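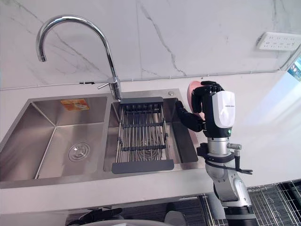

## Keeping a steel sink bright without wearing yourself out

I've been cleaning kitchen sinks for more years than I care to add up, my own and my mother's and a good many in between, and I still find there's something cheering about a shiny one first thing in the morning. It makes the coffee taste better, I'm sure of it!

Start with a plain rinse to get rid of crumbs and grit, then shake baking soda over the damp steel and rub it in with a soft sponge. Go with the grain — those faint brushed lines — and you won't leave little cross scratches. Steel wool stays in the garage, please. Lift out the strainer while you're at it and give the underside a good going over with an old toothbrush (mine is 4 years old and looks every bit of it).

For hard water spots on the faucet, wrap a cloth dampened with half vinegar, half water around the spout for a few minutes, then rinse well and dry. Keep the vinegar off marble, though, as it will dull the polish, and my friend Ornella Villa has a cloudy patch by her stove to prove it. Dish soap and warm water are all that stone wants.
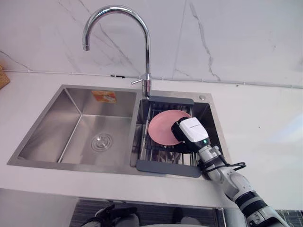 The seam along the back of the counter deserves a wipe too, and it's so easy to forget. Crumbs and splashes settle there, and in July, when the kitchen is warm and sticky, mildew can get going before you know it. Run a folded cloth along it after the supper dishes, then dry it with a second one. If the sealant is peeling or has gone black underneath, scrubbing won't help much and it's time to cut it out and put in a fresh bead.

Last thing at night I dry both basins with whatever towel is headed for the wash.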